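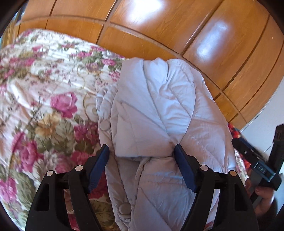
We still cannot print the movement list for the second rotation, and the end dates on it are still the old ones. The extension was signed off before the detachment left Prermont. Every time we open Trokilura it says the tour finishes in December, and the kit issue follows the same date. Can someone look at this before the next list goes to the air movements desk?

Service desk > Deployed systems > Trokilura > Rosters and end dates

Sep 28, 2019
by Mansour service desk

Status: open, with second line
Priority: raised from low to medium
Site: Rilstead, air defence detachment
Affected: roster screen, movement list, kit issue report

Summary
The detachment's tour was extended after the roster had been loaded. The new end date was entered at Prermont and shows correctly there. At Rilstead the roster still carries the old date. The movement list will not print for anyone whose roster date and order date disagree, and it stops at the first such record with error 16.

Log

First call. Asked Rilstead to close all Trokilura sessions and log in again. No change. Asked for a screenshot of the roster header. The header gives the correct order number but the old end date, so the order has reached the site and the date has not.

Checked the overnight transfer from Prermont. It ran and finished without a warning. It is set to send 200 records in each batch. The total sent was 1,471, which matches the total held at Prermont. Missing records ruled out.

Compared one record at both ends. Name, number, unit and post are the same. The field "tour end" is different. The field "tour end (amended)" is filled in at Prermont and empty at Rilstead.

Rilstead asked whether they could type the new date in by hand. Told them no for now. A hand-typed date sets a local lock on the record, and the next transfer will skip it. Rilstead said a few had been done already on the late shift. Asked for a list of those.

List received. Four records. All four have the lock. Locks cleared from our side and the old date put back so that every record is in the same state for testing.

Looked at the transfer template in use at Rilstead. It is the version issued before the amended field was added. Prermont has the newer one. The older template accepts the incoming record, drops any field it doesn't know and reports success. This explains the clean transfer log.

Sent the new template to Rilstead. Install refused: "template in use". The roster screen on the duty desk machine had been left open. Rilstead closed it and tried again. Install accepted.

Ran a test transfer of one record. Amended date arrived and shows on the roster. Movement list for that one person prints. The kit issue report still shows the old date.

Ran the full transfer with the detachment's agreement. Roster dates now correct at Rilstead. Spot checks against the order all match, including the four that had been locked.

Movement list printed in full. Rilstead noted that the page break falls in the middle of the signature block. This is an old fault with its own ticket and is not being dealt with here.

Still outstanding
The kit issue report reads its date from a copy of the roster made when the tour was first loaded. The copy is not refreshed by a transfer. Passed to second line with the test record and both templates attached.

Until that is fixed, stores at Rilstead should work from the printed movement list for return dates and ignore the date column on the kit report. Quantities and sizes on the report are not affected.

Advice to other sites
Check the template version under Settings, Transfers, before loading any amended order. If the amended field is not listed, ask for the new template first. Do not type end dates into the roster. If it has been done, send us the record numbers and we will clear the locks.

Last entry
Rilstead has asked for the ticket to stay open until the kit report is right. Agreed. Second line has reproduced the fault on the training copy at Prermont and will update this log when there is a patch to test.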